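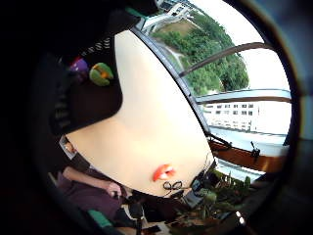 What do I get if I order the Clostside kit?

One hand-held gripper with its camera already mounted, a charging lead, a wrist strap, the printed quick card and a login for the upload page. The follower arm is sold separately. Lots of people miss that so please read the order page twice.

Who makes it?

We do, Avent. Small shop. Hardware is Bevan Treloar, software and most of the emails are Rosalie Grabner. The jaw pads come from a supplier called Punska and you can reorder them through us.

Do I need a robot to use it?

Not to record. You hold the gripper, squeeze the trigger, do the task, and the recording goes to your account. You need an arm later if you want something to play it back or train on it. Plenty of customers record for a month before they buy an arm.

Which arms does it work with?

Ours, obviously. Also anything with the standard round flange, with the adapter plate (extra). Other arms, write first and send a drawing of the flange. A drawing please, not a phone photo of the box.

How long does the battery last?

3 hours recording. Less in the cold. It'll record while plugged in but the lead gets in the way.

How much can it store?

13 hours, then it stops and beeps. It doesn't overwrite anything. Upload, check the upload page says Complete, then clear.

Why is everything bent in my video?

Very wide lens. Straight things like shelves and window bars come out as curves and the corners go dark. Normal, not a fault, don't send it back. The software flattens it if you tick Flatten on export. Leave it unticked for training, the training side wants the raw version.

Can I record next to a window?

Fine mostly. Trouble is when the light keeps changing, clouds coming and going and so on. Lock the exposure before you start (hold the side button till the light goes blue). If your task is on a sill or a table by the glass, lock it while pointing at the thing you're picking up and not at the sky.

What can it pick up?

Soft toys, cups, cloth, small boxes, fruit. Jaw opens to 6 inches. Bad at coins, flat paper, anything greasy. Thin cords are hit and miss, swap to the narrow pads for those.

Big smooth things slide out of the jaws. Help?

Pads are probably dusty. Wipe with a damp cloth, let them dry, try again. Still sliding, go to the ribbed pads. For something wider than the jaw, grip an edge or a handle if it has one, or use a second unit in your other hand. Two units pair from the menu under Pairing, both have to be on the same firmware.

How many recordings do I need before the arm learns anything?

Depends on the task, sorry. Simple pick and place in one spot, people get somewhere usable in an afternoon. Our biggest customer project so far, Vigfúsdóttir, went to 3000 recordings for sorting returned items off a mixed shelf. You most likely don't need that. Vary where the object sits, that helps more than repeating the same move over and over.

Does it record sound?

Off by default. Turn it on under Settings, Capture.

Other people keep ending up in my recordings. Can I blur them?

Faces yes, tick Blur Faces at upload. It's decent but not perfect so check the result before you share it. And please ask people before you record near them, your local rules may say you have to anyway.

Is it heavy?

Lighter than a cordless drill. Your wrist will still notice by the end of a long day. Use the strap and swap hands.

Jaw won't close all the way.

Nine times out of ten it needs recalibrating. Power off, squeeze the trigger fully, power on while still squeezing, wait for two beeps, let go. If it still won't close there's something in the rail. Tweezers. Don't oil it!

Can kids use it?

Older ones with an adult there. The jaw pinches. Not dangerous but they will cry.

Is there a rental option?

Yes, monthly, deposit needed. If you buy within the rental period we take the first month off the price. Schools and clubs ask Rosalie about the longer rate.

What's the warranty?

One year on everything except pads. Drops not covered. We will usualy fix a dropped one for parts cost if you ask nicely.

When is the left-handed trigger coming?

March if the molds turn up on time. There's a waiting list on the order page.

My question isnt here.

Use the contact form, put your serial number in the first line. Replies can take a couple of days when Bevan is out on installs.

Last updated 2023-11-22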